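Bornside Automation Help – Arms and Grippers

Two-finger gripper or soft fingers for wiping tables?

trullia_bench
Posted 13/04/2018

We have 2000 dollars left for end effectors and a small arm that is supposed to clear and wipe dining tables. The choice is between the Olance two-finger gripper and the Policarpio soft one. Both sellers say "handles cloth." I have my doubts. The Olance demo uses a stiff square pad on a spotless table. Our target looks more like this, done by hand: crumbs, liquid, orange stains and a towel that folds over on itself.
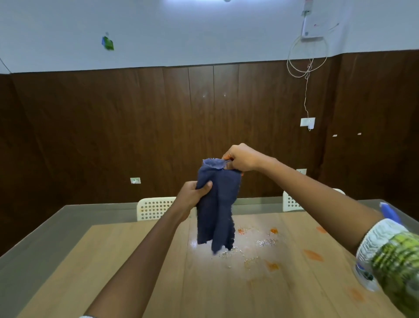 Holding the towel up over the wet patch.

Does either one really regrasp a limp towel, or do I end up clamping a sponge in it and calling it done?

gripper_grump
Clamp the sponge. I ran the Olance for 27 trials on a thin towel in January and it got a usable grip on 9. Most of the misses were at the corner, where it took one layer of a fold and left the other behind. The soft fingers may do better on the pickup, but I would want to see them push down hard before paying for them. Pressing and picking up are different jobs – the brochures mix them together.

Also, look at what the other hand is doing before you buy one arm.
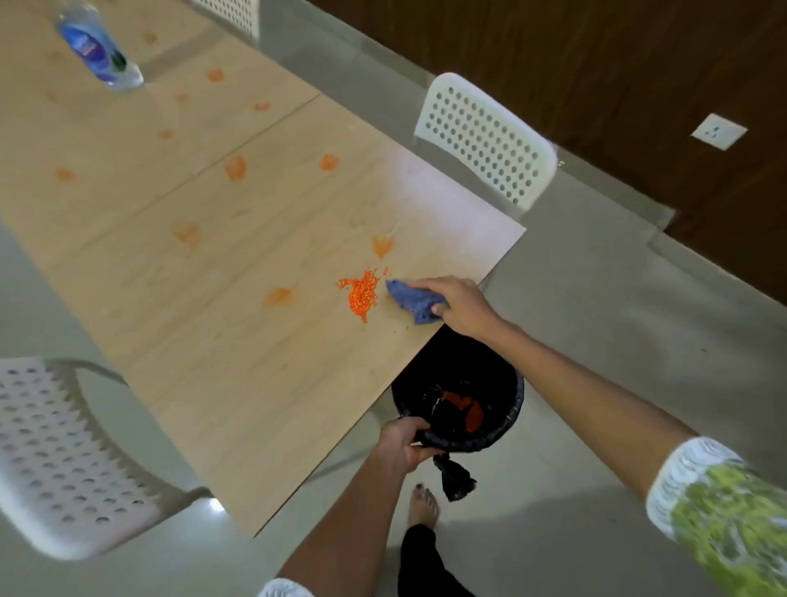 Lentils being wiped toward the table edge, bin held underneath.

A single arm can't do that unless you fix the bin to the table or the cart. And dry lentils or anything else that rolls will get around a narrow pad, so test with those and skip the neat little pile of paper scraps the sellers like.

wristcam_only
soft gripper is fine, we have one. get a good camera instead

gripper_grump
Fine at what, though? Does yours hold a towel while wiping, or does it pick up cups? A camera will show you the towel slipping – it won't stop it.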